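Notes for session 6 – Laptop displays, or why the spec sheet only gets you halfway

Hi all, these are my own notes from this week, tidied up a little. I went fast over the second half, so if your scribbles stop at "pixel density," start there.

We began with resolution. Two numbers, width times height, and that's how many pixels you've got to play with. By itself it tells you very little about sharpness, and that's where people get burned. A resolution that looks gorgeous on a small screen can look a bit soft when you stretch it over a big one. What your eye cares about is how many pixels land in each inch, and how far away you're sitting.

So, pixel density. Take the width in pixels, square it, do the same for the height, add the two, take the square root, then divide by the diagonal in inches. I did one on the board and got the square root wrong the first time (thank you to everybody who shouted). Try it on your own machine before next time and bring the number along.
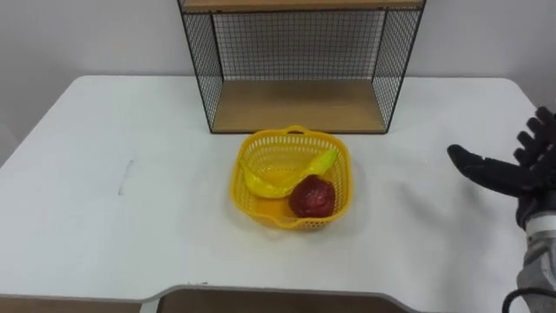 Geert Martens wanted to know why anyone would pay for more pixels if the operating system then blows everything up to double size anyway. Doesn't that put you right back where you started?

Good question, and I gave a messy answer in the room, so let me try again. With scaling set to 2, a button takes up the same space on the glass as it would on a screen with half as many pixels each way. But it's drawn with four times as many dots, so the edges of letters come out much smoother. You don't gain room for more windows – you gain nicer text. If you want more room, you turn the scaling down and put up with smaller letters. The in-between settings are where older programs get blurry, and the Workar drawing tool we use in the lab is a pretty bad offender!

Next up, panel types. I'm keeping this short:

TN – fast and cheap, but the colors shift when you tilt the lid.
IPS – good viewing angles, decent color, blacks look a bit gray in a dark room.
OLED – each pixel makes its own light, so black is really black. Watch out for burn-in if you leave the same toolbar up all day. 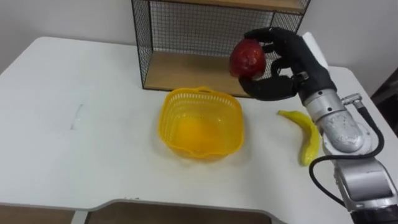 Then there's battery life, which I promised to get back to. More pixels usually means more work for the graphics chip, and on an LCD the backlight may have to run harder to push the same brightness through a denser grid. Refresh rate matters too. If you're only writing reports, drop it to the lowest setting and see how you get on for a day.

For next session, please read chapter 12 in the Bredimum reader, up to the part on color profiles. Karlijn Wouters has the lab's spare copy, so ask her if yours hasn't come in yet. And bring a charger, the outlets by the windows are working again.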